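Packing Light and Packing Heavy > Bags & Soft Goods
Thread: Black bag, black lining, black everything. How do you find your stuff?

wpartington
Posted in October
Got the Hestex 30 a while back and I love nearly everything about it. Carries great, stands up by itself, zips feel like they'll outlive me. But the inside is black, my pouches are black, my rain shell is black, and at 5 in the morning in a shared room I'm just a guy with his arm in a hole. What are people doing about this? Colored pouches? A light? Giving up?

melati_r
Colored pouches, a hundred times yes! I fought it for ages because I liked how the matching set looked, and then I swapped two of them for bright orange ones (meds and chargers) and I've been insufferable about it ever since. My sister got the speech at dinner. My coworkers got the speech.

Afiq K
Going to disagree a little. Color only helps if you can see color. In the dark orange is black. What works for me is texture. Corduroy pouch is cables, slick nylon one is toiletries, the fuzzy one my mom knitted is earplugs and eye mask. I can do the whole bag with my eyes shut.

melati_r
OK but who is packing in total darkness? There's always a bit of light from a phone or the hallway.

Afiq K
Ten-bed hostel rooms, and I'm the one trying not to get a shoe thrown at me.

khairul.i
Afiq has a fuzzy pouch knitted by his mom and I am jealous of this setup.

Back to the question, does the Hestex have the little loops down the side seam? If so clip things to them. My keys and headlamp never go to the bottom anymore.

wpartington
It has loops on one side only. I clip the keys already. It's the middle layer that kills me, all the soft stuff that turns into one lump by the second morning.

dimas_latuheru
OK I have been waiting for this thread. Soft lumps are my whole thing!! I've been repacking the same pile on and off all month and I finally have a way of doing it that I like.
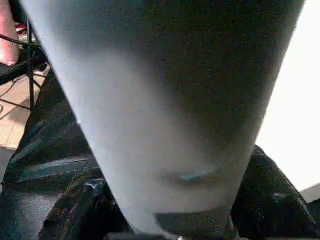

Soft stuff goes in first and I don't fold it, I just let it crumple and fill the corners. Folding black fabric neatly is a waste of a good evening, it all slides apart as soon as you pick the bag up. What I do care about is having landmarks in there. See the pale stripe running across the black on the left? My eye goes straight to that every time, and I steer by it. Same with the bit of speckled fabric down low, with the brownish and reddish flecks, it's only a small patch showing between the folds and it still tells me where I am. So now whenever I get something new in black I ask myself if there's one light or patterned thing that can live next to it. Then anything with a solid shape gets pushed down into the soft stuff narrow end first, so it stays put and the wide end is up where I can grab it. Try it tonight, it takes no time and costs nothing!

melati_r
"Landmarks" is such a good word for it. Stealing that.

khairul.i
Narrow end first is how my grandfather packed the picnic basket and I never thought to do it with a bag. I'm a little annoyed at myself.

Afiq K
I like the landmarks. I don't like the no-folding part. Dimas, doesn't everything come out looking like you slept in it?

dimas_latuheru
Shirts, sure, I roll those and keep them separate. I mean the shell, the swim stuff, the spare tote, the things that look the same crumpled or not. I'd never do that to a shirt I had to wear to a wedding.

Afiq K
Fair. I still roll my shell. I think crumpling is hard on the coating, and mine has lasted longer since I quit stuffing it.

wpartington
My shell's care tag says not to store it folded along the same line, so I guess crumpling is fine by them? Or rolling. Could go either way.

melati_r
Rolling a rain shell neatly is lovely until you're standing in a bus station in the rain trying to do it. Then it's getting stuffed, sorry Afiq.

khairul.i
Has anyone tried the Jugah liner? It's a big pale gray sack that goes inside your bag so you get a light background. I paid 30 for mine and it turned a bag I was going to sell into one I use every week. Weighs next to nothing. The drawcord is a bit stiff.

wpartington
Now that I'm interested in. Does it fit a squarish bag or does it bunch up at the corners?

khairul.i
Bunches some. I put shoes in the two bottom corners and that holds it open nicely. Wide shoes work better than narrow ones.

Afiq K
A liner makes everything one step slower though. Open bag, open liner, then look. I had an Irusell one and took it out after 2 trips. If you're a person who opens your bag forty times a day it'll drive you nuts.

khairul.i
I leave the top of it open. The bag zips shut anyway.

Afiq K
Huh. Yeah, I was cinching mine every time.

dimas_latuheru
Ha! I cinched mine too, for a year.

wpartington
Right, trying things. I dug out an old striped dish towel and laid it between the shell and the pouches, and already I can tell where one ends and the other starts. Moved my thermos to go in narrow end down. Ordering the liner too. Will see how it goes at 5 a.m.

melati_r
A dish towel!! Also useful for about nine other things on a trip. Please report back, and tell us which pouch you're replacing first because I have opinions about orange.

wpartington
Chargers first. What's wrong with yellow?

melati_r
Yellow shows every smudge. Orange forgives.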